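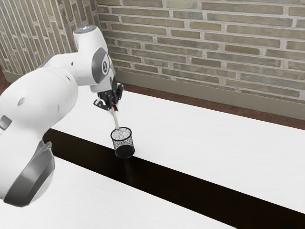 Friday, late

Found it! Eight days of chasing this thing and I found it just before supper, and I'm still so wound up that I'm writing this instead of going to bed.

The fault was the one I've been calling the sinker. The arm brings the stick over the pencil cup, lowers it in, stops where it should, and then on some runs it just keeps pressing. The fingers don't let go. The force number climbs, the stick tries to go through the bottom of the cup, and after a bit the physics gives up and flings the cup across the room. On screen it's funny the first time. But Pambridge wants to run this same task on their real arm next month, and a real arm pressing down like that with somebody's hand near the cup would not be funny at all. So I told them on Monday to hold off until I knew what it was, and they were good about it.

I ran the full batch again last night, 1,000 runs with the cup shifted a little each time. 626 clean. The rest were sinkers or drops, mostly sinkers. That's worse than last week, which bothered me until I remembered I'd widened how far the cup can move. More far-off cups, more failures. I should have taken that as a hint much sooner than I did.

This morning I stopped looking at totals and plotted where the cup was on every bad run. What a lovely plot! The failures weren't scattered at all. They sat in a band along one side, all the spots where the wrist has to tilt to get the stick in. Straight down, fine. Tilted, trouble. I'd spent days fiddling with friction on the fingers and the weight of the stick, and none of that had anything to do with it.

After lunch I stepped through run 564 one tick at a time. It took ages and my eyes hurt, but there it was. The release check waits for the stick to touch the base of the cup, and it decides that by looking at the upward push on the gripper. Only the upward push. When the stick goes in at an angle, the lower end catches the mesh wall first and the push comes in sideways. The check sees almost nothing, thinks the stick is still hanging in the air, and tells the arm to go down a bit more. And a bit more. And there's no limit on how many times it can ask!

So two mistakes, really, and both mine. The check was reading one direction when it needed all three. And the lowering step had no floor. I wrote that step back in the first week at Eststead, when the only thing we were putting in the cup came straight down, and I remember thinking I'd add a limit later. I even left myself a note in the file. It says "limit??" with two question marks.

The fix for the first is four lines. The fix for the second is that the arm now has a hard stop on how far it can travel after first contact, and if it hits that stop it freezes, holds its grip, and raises a fault. No retry. I went back and forth on the retry, since the Flollier people like everything to recover on its own, but I don't want an arm that has just been confused to have another go by itself. Let a person look. I'll argue for it on the next call and I think I'll win.

Ran the bad band again on its own before I shut down. Every one of them let go of the stick except two, and those two hit the new stop and froze exactly as they should. I cheered at the monitor. I'm more pleased with those two than with all the good ones, to be truthful. Don't know yet why they missed. Could be the stick is slipping in the fingers before it gets to the rim – will check the grip angle at the start of the lowering.

The full batch is going overnight. Tried to leave the window open on it and watch, made myself stop.

Things to do: write this up properly for Pambridge, with the plot. Ask them what their own arm does when the force reading drops out, because I have a bad feeling it does the same thing mine did. Search the Mathebula task for the same release check, I'm nearly sure I copied it over whole. Take the "limit??" note out of the file. Or leave it in. Haven't decided.

Forgot to call the dentist again.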